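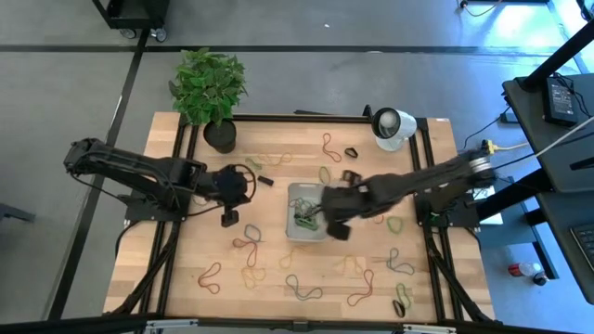 Annick said to forget the black one, the black one was gone, it had been gone since March and anyone who told me different was selling something.

I said I didn't want the black one.

Everybody wants the black one, she said. Then she hung up because a customer had come in, or because she was done with me. With Annick you couldn't tell.

I did want the black one.

The Hetora. If you don't know it you weren't reading the right things that spring, good for you. A little doctor-style bag, hard bottom, two short handles, a brass lock shaped like a walnut. Made by Lavard, who had been making riding gloves and dull wallets for a hundred years and then one morning made this. 1,740 dollars. My rent was less. I knew a girl who had sold her bike AND her couch and was sitting on the floor with the Hetora on a cushion next to her, perfectly happy.

So. The list. You got on the list by calling Heffernan's, on the second floor, leather goods, and asking for Annick Doucette. You did not ask for the bag. You asked about gloves. You asked about gloves for a while, two or three calls, and then on the fourth you said, oh, by the way. My sister taught me that. My sister was number 40 and she got hers by Christmas.

I was number 103.

I called on my lunch break. I called from the stairwell at work with my finger in my other ear. I bought gloves – brown, unlined, a half size small – thinking it would move me up. It did not move me up. Annick remembered the gloves though. How are the gloves, she'd say. Tight, I'd say. They'll give, she'd say.

They never gave.

By May I knew her hours better than mine. She went to lunch late. She took her coffee at four and if you called at ten past she was almost human. She told me things then. That green was coming. That green was not coming. That a woman had cried at the counter, real tears, mascara, everything, and gone home with a key ring.

Would you take the tan, she asked me once.

Is there a tan?

No, she said. I'm asking would you.

I thought about it all night. I want to be clear that I had a job at the time, and a boyfriend, and a molar that needed looking at. I lay there and thought about tan.

Then Surkimholm.

It was my sister who heard it, from somebody in her building. There was a shop in Surkimholm, way up past the lakes, one street and a church, and the man who ran it had taken on Lavard back when it was all gloves. He still got a box every season. He got whatever they sent. Nobody up there was going to pay that kind of money for a bag with a nut on it, so he just put them on the shelf.

On the shelf! I couldn't breathe.

I called. It rang 20 times, I'm not exagerating. A man picked up.

Tabrizi.

I asked about gloves.

What size, he said.

I gave him the wrong size, I was so nervous. He put the phone down and I heard him walk away, and a drawer, and a radio going somewhere, and he came back and said he had them in brown. I said wonderful. I said oh, by the way.

The bag, he said.

Do you have the bag?

I have a bag.

What color?

Long wait. He was looking at it, I think. Black, he said. Maybe very dark blue. The light's not good in here.

I told him to hold it. He said he didn't hold things. I said could I give him a card number, and he said the machine was broken, and anyway he liked to see who was buying. He closed at six.

It was ten to one. Surkimholm was nearly five hours.

I told my boss it was the molar. I drove. I didn't stop except for gas, and at the gas station I stood there with the pump in my hand saying 1,740, 1,740, like a prayer. I had it in cash, don't ask. Rain after the second lake. Trucks. A long bridge with one lane shut, and me in the car yelling at a man in a yellow vest who couldn't hear me and waved.

Eight minutes to six I pulled up. The lights were on. Abbas Tabrizi was a small neat man in a cardigan, wiping the counter down, and there it was behind him between a pair of boots and a stack of hat boxes. Black. Not blue at all. The walnut shining.

You're the gloves, he said.

I'm the gloves.

He took it down and set it in front of me and I did the thing I had thought about for four months, I turned the lock. It clicked. Inside it smelled like a new car. I put my arm through the handles to see, and they wouldn't go past my elbow. Too short. I had a coat on, a spring coat, nothing thick. I tried the other arm.

It's for the hand, he said. You carry it in the hand.

I carried it in my hand, to the door and back. It was heavy. There was nothing in it. I looked in the mirror he had by the boots, a narrow one, and there was a person with a doctor's bag who looked like she had come about somebody's chest.

It's very nice, I said.

It's all right, said Abbas Tabrizi.

The phone rang. He let it go a while and then picked it up, and said his name, and listened. He looked at me over his glasses.

What size, he said into the phone.

And I could hear her. Not the words. Just how fast she was going, and a little laugh in the middle, and then the stop, and I knew that stop, I knew it exactly, I'd heard it every afternoon at ten past four with the coffee cup going down in the saucer. It was Annick.

He put his hand over the reciever.

Well? he said.

I got the envelope out of my coat.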